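Money Matters > Work and Wages > Interviews

Filed under: The Real Economy

13/09/2022, by Afaf Awad

I'd been meaning to ring Lăcrămioara Buzatu since July, when the last lot of job figures came out and didn't look a bit like the high street I walk down. She runs Wovosano, a small survey outfit in Fleltbridge that asks 1000 households the same dull questions every quarter, and she does love a moan about averages.

"People hear that pay is up and think they're being told off," she said, before I'd even got my pen out. "If the top lot get a big rise, the average goes up. Your bus driver hasn't seen a penny of it!"

So what does she look at instead? Hours, mostly. Of the last 100 part-timers her team spoke to in Nerkeck, around a third wanted more shifts and couldn't get them (I'd have guessed higher, but there you go).

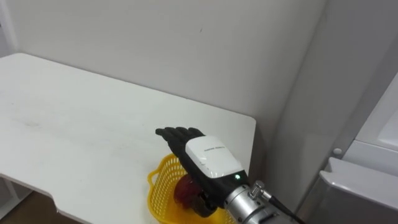 A robot hand over a yellow basket on a white table.

I asked whether she trusts the official numbers at all. "Oh yes, I use them every day," she said. "They're just slow. By the time you read them, my lot have changed jobs."

We got on to the Shevchuk bakery, which has gone from 8 staff to 2 and still counts as a going concern. She had plenty to say on that, some of it printable. "It's one business on the list, same as before. Go and ask the six."

Her next round of calls starts soon and she's still short of people to do the evenings.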